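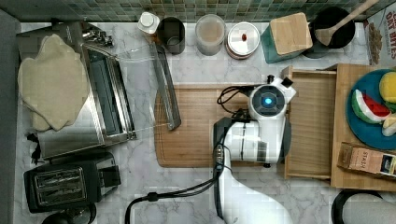 1. Opening (two minutes)

Say who I am and that I work on the test side at Sorkley. Ask the room who would trust a machine with their kitchen today. Wait for hands.
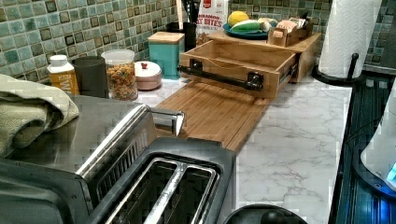 Chores are harder than they sound, and I should say so early. A factory station is built so each part turns up in the same spot. A home counter has a toaster, a dish towel and a box with its drawer left open, and tomorrow they may all have moved. Pulling on a pipe handle is one skill – knowing the drawer is already out is another.

2. What we measured

Wing-sze Ho ran 1,619 attempts in June across 17 chores. Go slowly on handles. The arm has to line up with the bar, close on it, and then follow the path the door or drawer
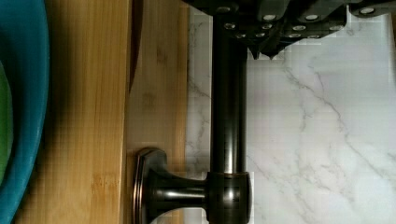 will allow. Pull a little off that path and the slides bind. Ingvar Frandsen sees the same trouble with parts bins in the shop at Hafstein.

3. Can they do it yet?

My answer: single steps, often. Whole chores, no. Mention cleanup, which we have not tried. Leave time for Jucélia's question about cost.

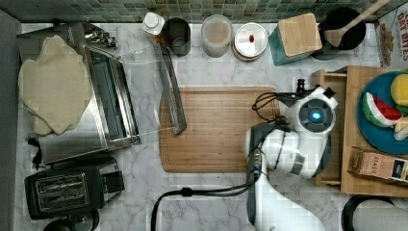 Kitchen counter with arm, toaster oven door open.

Hand over to Snædís Blöndal for the shop-floor half.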